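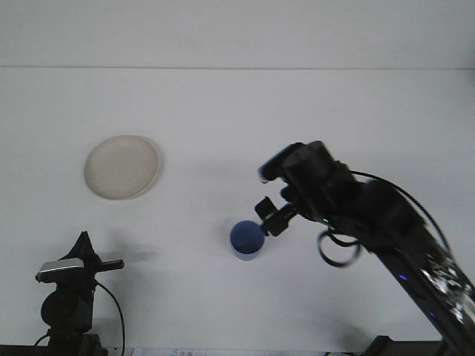 A cream-colored plate and a small blue cup on a white tabletop.

Tableware Seller Heydari Drops "Unbreakable" From Its Packaging, Asks Competitors to Show Their Test Results

JOMBERG, January — Heydari, which sells plates, cups and bowls to cafes, school kitchens and households, will stop using the words "unbreakable," "lifetime" and "chip-proof" on its boxes, its website and its wholesale price list. The change covers every line the company sells, including the Skornolholm everyday range.

The company is also publishing the results of a durability trial it paid for last year. The results are mixed, and two of the lines did worse than the old packaging said they would.

"I have been in this business long enough to have written some of that packaging myself," said Songül Öztürkmen, managing director of Heydari. "I'd like to know what 'lifetime' was supposed to mean. Whose lifetime? The plate's? A plate lasts exactly as long as it lasts, so that one is always true."

The trial was run by Flatau, a small testing shop in Jomberg that normally works on kitchen fittings. Flatau put 254 pieces through 1,000 commercial dishwasher cycles at 60 degrees Celsius, stopping at set points to check rims, glaze and handles. Pieces were stacked wet between cycles, the way they are in most busy kitchens and the way most manufacturers tell you not to stack them.

Of the 254 pieces, 9 cracked through. Many more lost some shine, and the dark glazes showed gray cutlery marks well before the halfway point. Handles held up better than anyone at Heydari had bet on. Rims on the thinner side plates did not.

Dorian Millet, who ran the trial for Flatau, warned against reading too much into the figures.

"It's one trial, with one machine and one detergent," Millet said. "Change the detergent and you may get a different answer on the glaze. I told Heydari that before they signed and I told them again after. I would be wary of anyone who turns this into a star rating."

Heydari does not plan to turn it into a star rating. Boxes will carry a plain statement of the number of cycles tested, the water temperature and what went wrong. Customers who want the full report can ask for it and will get the same version the company's own buyers use, with the notes left in.

The company said it had looked at joining one of several durability labels now offered to tableware sellers and decided against it. According to Umut Uysal, head of purchasing, the labels it reviewed asked for a fee and a signed form, and only one asked for a sample.

"I sent that one a sample," Uysal said. "They sent me the artwork for the label four days before the sample was delivered. After that I had trouble taking the artwork seriously."

Some of Heydari's retail customers have doubts about the new approach. Botond Rácz, who stocks the Skornolholm range in his two kitchenware stores, said he expects shoppers to pick up the box that promises more.

"Put a box that says 'lasts forever' next to a box that says 'some of these cracked,' and I know which one goes to the register," Rácz said. "I've told Songül so. I'm keeping the range because breakages coming back to my counter have been low, and that I can see for myself. But I don't think honesty is going to sell a lot of soup bowls."

Öztürkmen said sales may well dip and that the company has budgeted for it. Prices will not change. The old guarantee, which excluded dishwashers, microwaves, ovens, stacking and "improper use," has been withdrawn. In its place Heydari will replace any piece that cracks through in normal kitchen use within two years of purchase, with a receipt. Chips and dull glaze are not covered, and the new wording says so in the first line.

Boxes already printed will be used up with a sticker over the old claims. Retailers holding stock can request stickers at no charge.

A second trial, using a different detergent and a gentler cycle, is planned for later this year. Heydari will publish those results too, whether or not they flatter the plates. The company invites other sellers to release their own test data, and will link to any report that states how many pieces were tested and how many failed. None had done so when this release was written.

About Heydari
Heydari is a privately owned tableware company based in Jomberg. It does not own a factory and buys from several potteries.

Press contact
Remzi Özkan, Heydari press office, Jomberg
Copies of the Flatau report are available on request.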